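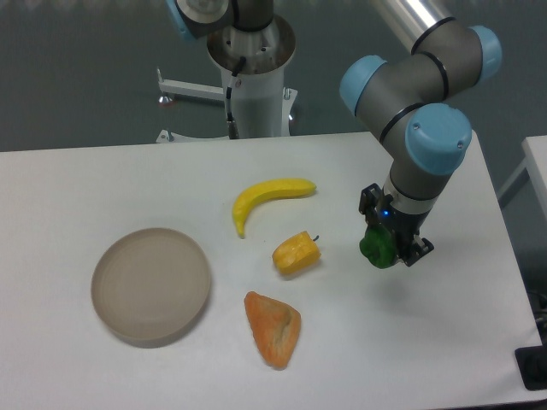 Section 3. Setting Up the Play Table and Food Pieces

Livesska Play Food, Set 504
Revised 21/04/2000

This section covers preparing the table, unpacking and checking the pieces, laying out the dish and food, cleaning, and putting the set away. Assembly of the table legs is covered in the leaflet packed with the table. Read the cautions before giving any piece to a child.

CAUTION: Food pieces are for pretend play only. Do not bite, chew, cook or freeze them. Do not store them in the same drawer or bowl as real fruit and vegetables.

CAUTION: Remove all bags, ties and inner packing before play. Cut ties with scissors. Do not pull them off across a stem.

3.1 Terms used in this section

Dish: the shallow round dish, beige-gray, with a low raised rim.

Long piece: a food piece that is clearly longer than it is wide. The banana is a long piece.

Round piece: a food piece with a rounded or lobed body. The yellow pepper and the green pepper are round pieces, although they do not roll evenly.

Wedge: the triangular orange piece. The narrow corner is called the point and the side opposite it is called the back.

Top: the working surface of the table. Instructions are written for a white rectangular top. Other tops may be used if they meet 3.2.

3.2 Choosing and preparing the top

The top must be flat, level and dry. A plain light surface is preferred because the colors of the pieces are easier to tell apart on it. Patterned oilcloth and slatted garden tables are not suitable. The Agarwal 212 top fits the layouts in this section without changes.

1. Place the table on a hard floor. If the floor is carpeted, press down on each corner in turn and confirm that the table does not rock.

2. Adjust the feet, if fitted, until the top is level. Set the banana in the middle of the top and let go. It should come to rest and stay there. If it drifts, adjust again.

3. Wipe the top with a soft damp cloth, working from the back edge to the front. Dry with a second cloth.

4. Clear the top of cups, crayons, tape and anything else not belonging to the set.

5. Check the lighting. A ceiling light or a window to one side is adequate. Avoid a low lamp shining straight across the top.

Note: Felt pads may be stuck under the table feet. Do not stick pads under the dish. They hold crumbs and the dish will no longer sit flat in its tray.

Note: Tops that have been waxed or polished are slippery for several days. Wash off the polish with mild soap and water before use, or use a plain cloth cover pulled tight and clipped underneath.

3.3 Unpacking and checking

Open the carton from the side marked with the Brerkano distributor label. The opposite side is glued and will tear.

1. Lift out the inner tray with both hands and set it on the top.

2. Remove the dish first. It lies under the food pieces in cartons packed before July and above them in later cartons. If it lies underneath, take the food out one piece at a time. Do not tip the tray.

3. Check each piece against the list below.

Dish. Look across the inside at a low angle. Faint rings centered on the middle are normal and come from forming. A ring that can be felt as a sharp ridge is a fault. Run a finger around the rim and check for chips.

Banana. Bright yellow, matte, curved, with faint ridges along its length. The tip is darker than the body. This is the intended color and will not wash off. Check that the stem end is firm.

Yellow pepper. The body may be more orange on one side than on the other. Bend the short green stem very gently. It should not turn or lift.

Green pepper. Check as for the yellow pepper.

Wedge. The face is rough and speckled, with paler patches. No two are marked the same way. Patches are not wear. Check the point for loose material.

4. Put aside any piece that fails. Return it in the inner tray with the packing slip. Do not glue a loose stem and put the piece back into use.

5. Keep the carton until the check is complete.

Note: The wedge is sold under different names in different countries and the packing slip may call it bread, melon or pastry. The part is the same. Use whichever name suits the game.

3.4 Basic layout

The basic layout is the starting position for the games in Section 4. Directions are given for a person seated at the front edge of the top. Left and right are that person's left and right.

1. Place the dish on the left half of the top, between the left edge and the center. Leave it empty.

2. Place the banana near the center, farther from the front edge than the dish. Turn the stem end to the right.

3. Place the yellow pepper in front of the banana, on its side.

4. Place the wedge toward the front, near the middle of the top and to the right of the dish. Turn the point toward the seated person.

5. Hold back the green pepper. It is the first piece to be placed in play and should not be on the top when the game starts.

6. Check the spacing. Each piece should be able to be picked up without touching its neighbor. Leave at least a hand's width clear along the right side for pieces in play.

The positions are not critical. A ruler is not needed. If the same layout is to be used again, for example by two groups playing in turn, mark the position of the dish only, with a small piece of paper tape under the rim. The other pieces can be set by eye from the dish.

CAUTION: Do not place any piece closer than 25 mm to the edge of the top. Round pieces can turn over when bumped and may fall.

3.5 Layout for a small top

If the top is too short for the basic layout, proceed as follows.

1. Place the dish in the far left corner, keeping the edge distance given above.

2. Place the banana across the far side with its curve opening toward the dish.

3. Place the wedge in front of the dish.

4. Place the yellow pepper at the right. Stand it upright if it will hold.

5. Keep the green pepper in the tray, beside the table.

Do not stack pieces in the dish to save room. The dish must be empty at the start of every game in Section 4 except the clearing game, where it is full.

3.6 Handling the pieces

Pick up round pieces by the body. The stems are not handles. Younger children will go for the stem first and should be shown the correct hold before the game begins.

Pick up the banana at the middle of the curve. A hold near one end lets the other end swing down and knock the piece below it.

Pick up the wedge by its two long sides, near the back. Holding it by the point will wear the surface there.

The dish may be moved when empty. When it is loaded, slide it with both hands and do not lift it over other players. It is shallow and the rim will stop a piece from sliding but will not stop one from rolling.

Lower each piece until it touches the surface, then let go. Dropping a piece, even from a small height, will mark the dish over time.

3.7 Cleaning

Clean after each day of use, or at once if a piece has been in a child's mouth.

1. Wipe smooth pieces with a damp cloth and mild dish soap. Zolus surface wipes may be used on the dish and the top. Do not use them on the wedge.

2. Clean the wedge with a dry soft brush. Brush from the back toward the point. If soil remains, dab with a damp cloth and repeat when dry.

3. Clean around the stems with a cotton swab. Do not let water stand where the stem meets the body.

4. Rinse the cloth in clean water and wipe off all soap.

5. Stand the pieces on a dry towel for around 25 minutes. Turn them once. Do not dry them on a radiator, in an oven or in direct sun.

CAUTION: Do not put any piece in a dishwasher. Do not soak. Do not use bleach, nail polish remover or scouring powder.

Color transfer: bright pieces left touching the top in strong sun may leave a faint stain. Remove it with baking soda and water on a cloth. Stains left for a long time may be permanent. Store the set when it will not be used for a day or more.

3.8 Putting away

1. Confirm that all pieces are dry.

2. Lay the dish in the tray, rim up.

3. Lay the banana along the long slot with the stem end at the notch.

4. Place the peppers in the two round wells, stems up. The wells are the same size and either pepper may go in either well.

5. Place the wedge last, with the point in the narrow end of its slot. Do not press.

6. Close the lid. If it will not close, a pepper is lying on its side.

Store the tray flat in a dry cupboard. Do not place books or other toys on the lid.

3.9 Common problems

Yellow pepper will not stay upright. Normal on some pieces. Lay it on its side.

Dish rocks. Check for grit underneath, then check the top for level. If the dish rocks on a surface known to be flat, return it.

Pieces slide when the table is touched. The top is waxed or damp. See 3.2.

Banana looks dull. The finish is matte and should not be polished.

Wedge sheds specks. A few are normal during the first brushing. If shedding continues, take the wedge out of use and order a replacement, quoting the set number and the word wedge.

Stem loose. Take the piece out of use. See 3.3, step 4.

Continue with Section 4, Table Games.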